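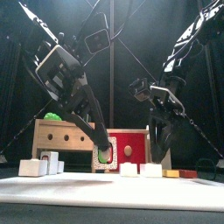 Tsz-kin Chien: 지난 판 설명서대로 하면 구멍 상자를 먼저 놓고 패널을 나중에 맞추는데, 그러면 패널 자리를 잡다가 상자를 한 번 더 옮기게 됩니다. 순서를 바꾸고, 구멍을 부르는 이름도 하나로 정해 주십시오.

위 의견을 반영하여 4.2와 4.3의 순서를 조정하였다. 구멍의 명칭은 4.1의 표를 따른다. 이전 판의 "큰 구멍", "끝 구멍" 표기는 더 이상 사용하지 않는다.

## 4. 탁상 배치 및 넣기 작업 준비

이 장은 Bundcombe 넣기 세트의 구성품을 작업대에 배치하고, 첫 번째 넣기 작업을 시작할 수 있는 상태로 만드는 절차를 다룬다. 포장 해체와 구성품 확인은 3장, 보관은 6장을 참조한다.

### 4.1 구성품과 명칭

| 명칭 | 식별 방법 | 비고 |
|---|---|---|
| 구멍 상자 | 밝은색 나무, 윗면이 평평하고 앞면에 둥근 구멍이 가로로 나 있음 | 짧은 다리로 바닥에서 띄워짐 |
| 패널 | 흰 바탕에 얼룩점 무늬, 둥근 개구부 | 개구부 가장자리에 얇은 붉은 테 |
| 뭉치 | 밝은 녹색, 울퉁불퉁한 형태 | 형태가 일정하지 않음 |
| 큐브 | 흰색 | 기준물 |

구멍 상자의 구멍은 앞면을 마주 보았을 때 왼쪽부터 A, B, C로 부른다. 지름은 A가 가장 크고 C로 갈수록 조금씩 작아진다. 차이가 크지 않으므로 눈대중으로 구분하지 말고 위치로 구분한다.

> **참고** 구멍 상자를 뒤에서 보고 작업하는 경우에도 A, B, C의 명칭은 앞면 기준을 유지한다. 기록지의 칸 순서도 앞면 기준이다.

### 4.2 작업대 준비

1. 작업대를 수평으로 맞춘다. 상판은 흰색 또는 밝은 단색을 권장한다. 무늬가 있는 상판에서는 패널의 얼룩점과 상판의 무늬가 섞여 보여 패널 가장자리를 찾기 어렵다.
2. 상판을 마른 천으로 닦는다. 세제를 사용한 경우에는 물기가 완전히 마른 뒤 다음 단계로 넘어간다.
3. 상판 앞 모서리의 중앙에 기준점을 표시한다. 표시에는 떼어 낼 수 있는 테이프를 쓴다.
4. 기준점에서 안쪽으로 200 mm 지점에 두 번째 표시를 한다. 이 선을 앞줄이라 한다.
5. 기준점에서 안쪽으로 418 mm 지점에 세 번째 표시를 한다. 이 선을 뒷줄이라 한다.
6. 조명을 켜고 앞줄과 뒷줄 양쪽에 짙은 그림자가 지지 않는지 확인한다.

상판의 안쪽 깊이가 555 mm에 미치지 못하면 뒷줄의 구멍 상자가 상판 뒤쪽으로 벗어날 수 있다. 이 경우 4.6의 축소 배치를 따른다.

> **주의** 바퀴가 달린 작업대는 바퀴를 모두 잠근 뒤 사용한다. 한쪽만 잠그면 상판이 회전한다.

### 4.3 패널 배치

1. 패널을 양손으로 잡고 앞줄 위로 가져간다. 개구부의 테를 잡고 들지 않는다.
2. 개구부가 기준점의 연장선에 오도록 놓는다.
3. 패널의 네 귀를 차례로 가볍게 눌러 흔들림을 확인한다. 흔들리면 바닥면에 이물이 끼어 있는지 살핀다.
4. 개구부의 붉은 테를 손끝으로 한 바퀴 더듬어 들뜬 곳이 없는지 확인한다.
5. 개구부 안쪽을 들여다보고 남은 물건이 있으면 꺼낸다.

테가 들떠 있으면 넣기 작업을 시작하지 않는다. 들뜬 테에는 뭉치가 걸리고, 걸린 채로 밀어 넣으면 테가 떨어져 나온다. 교환용 테는 Iglesias 부품 목록의 패널 항목에서 주문한다. 접착제로 붙여 쓰는 것은 허용하지 않는다.

### 4.4 구멍 상자 배치

1. 구멍 상자의 다리를 먼저 확인한다. 다리 밑면에 묻은 먼지는 붓으로 턴다.
2. 구멍 상자를 앞면이 작업자를 향하도록 들고, 뒷줄에 앞다리를 맞추어 내려놓는다.
3. 좌우 위치를 조정한다. 앞면과 앞줄이 나란해야 한다.
4. 상자와 상판 사이의 틈에 13 mm 간격 게이지를 넣어 좌우로 밀어 본다. 걸림 없이 지나가면 정상이다.
5. 게이지를 뺀다. 틈 안에 두고 작업하면 상자를 옮길 때 다리에 걸린다.
6. 윗면에 손을 얹어 기울어짐이 없는지 확인한다. 윗면은 뭉치를 임시로 올려 두는 자리로 쓴다.

> **주의** 구멍에 손가락을 걸어 상자를 들지 않는다. 반드시 양 옆면을 잡는다.

> **참고** 나무 부분은 습도에 따라 미세하게 변형된다. 난방을 시작하는 11월 이후에는 4단계의 간격 확인을 주 1회 반복한다. 게이지가 한쪽에서만 걸리면 다리를 깎지 말고 상자를 실내에 하루 두었다가 다시 확인한다.

### 4.5 뭉치와 큐브 배치

1. 뭉치를 손으로 한 번 펴서 뭉친 부분을 푼 다음 다시 가볍게 쥔다. 단단하게 굴려 공 모양으로 만들지 않는다.
2. 쓰지 않는 뭉치는 구멍 상자 윗면의 왼쪽 끝, 즉 A 구멍 쪽에 올려 둔다.
3. 첫 작업에 쓸 뭉치는 패널 개구부 위로 가져가 중심을 맞춘다.
4. 위에서 아래로 천천히 누른다. 옆으로 비틀지 않는다.
5. 뭉치의 윗부분이 테보다 낮아지면 누르기를 멈춘다.
6. 큐브를 패널의 오른쪽 상판 위에 놓는다. 한 면이 앞줄과 나란하게 한다.

큐브는 넣는 물건이 아니라 위치를 확인하는 기준물이다. 작업 중 큐브의 위치가 달라졌다면 그 회차의 기록에 "이동"으로 적고, 다음 회차 전에 6단계를 다시 수행한다.

뭉치가 개구부에 들어가지 않을 때는 다음을 차례로 점검한다.

- 뭉치가 한쪽으로 쏠려 있는지 확인하고, 쏠려 있으면 꺼내어 1단계부터 다시 한다.
- 개구부 안에 앞 회차의 뭉치가 남아 있는지 확인한다.
- 붉은 테가 안쪽으로 밀려 있는지 확인한다. 밀려 있으면 4.3의 4단계로 돌아간다.
- 위 항목에 이상이 없으면 다른 뭉치로 교체한다.

> **주의** 송곳이나 드라이버 등 끝이 뾰족한 도구로 뭉치를 밀어 넣지 않는다. 패널 표면의 흠집은 보증 대상에서 제외된다.

### 4.6 축소 배치

상판이 얕은 작업대에서는 뒷줄을 생략하고 구멍 상자를 패널의 왼쪽에 둔다. Skernorside 접이식 작업대가 여기에 해당한다.

1. 4.2의 1단계부터 4단계까지 수행한다.
2. 4.3에 따라 패널을 배치하되, 기준점에서 오른쪽으로 치우치게 놓는다.
3. 구멍 상자의 앞다리를 앞줄에 맞추어 패널 왼쪽에 놓는다.
4. 상자와 패널 사이에 손이 들어갈 만한 간격을 둔다.
5. 큐브는 표준 배치와 같이 패널 오른쪽에 놓는다.

축소 배치에서 얻은 기록은 표준 배치의 기록과 합산하지 않는다. 기록지 상단의 배치 구분란에 "축소"를 표시한다.

### 4.7 시작 전 확인

| 항목 | 기준 | 참조 |
|---|---|---|
| 작업대 | 수평, 바퀴 잠김 | 4.2 |
| 패널 | 흔들림 없음, 테 들뜸 없음 | 4.3 |
| 구멍 상자 | 앞면이 앞줄과 나란함, 게이지 통과 | 4.4 |
| 여분 뭉치 | 상자 윗면 왼쪽 끝 | 4.5 |
| 큐브 | 패널 오른쪽, 한 면이 앞줄과 나란함 | 4.5 |

모든 항목이 기준에 맞으면 기록지에 확인자의 이름과 시각을 적는다. 기준에 맞지 않는 항목이 있으면 해당 절의 첫 단계부터 다시 수행하고, 그 뒤에 나오는 절도 이어서 확인한다. 패널을 움직였다면 구멍 상자와 큐브의 위치가 그대로이더라도 4.4와 4.5를 생략하지 않는다.

### 4.8 작업 후 정리

1. 개구부에서 뭉치를 꺼낸다. 잘 나오지 않으면 패널을 들어 기울이고 손가락으로 가장자리부터 당긴다.
2. 뭉치를 펴서 먼지를 턴다. 물세척은 6장의 지침에 따른다.
3. 구멍 상자의 A, B, C 안쪽을 마른 붓으로 쓸어 낸다.
4. 패널을 부드러운 천으로 닦는다. 알코올은 붉은 테의 색을 바래게 하므로 사용하지 않는다.
5. 큐브, 뭉치, 패널, 구멍 상자의 순서로 작업대에서 내린다.
6. 다음 날 같은 배치로 이어서 작업할 경우 테이프 표시는 남겨 둔다. 그 외에는 떼어 낸다.

뭉치를 개구부에 넣은 채로 보관하면 눌린 자국이 남아 다음 작업에서 형태가 고르게 잡히지 않는다. 자국이 남은 뭉치는 펴서 하룻밤 둔 뒤 다시 쓰고, 그래도 펴지지 않으면 교체한다. 교체용 뭉치의 주문 단위는 Grirnano 소모품 표를 참조한다.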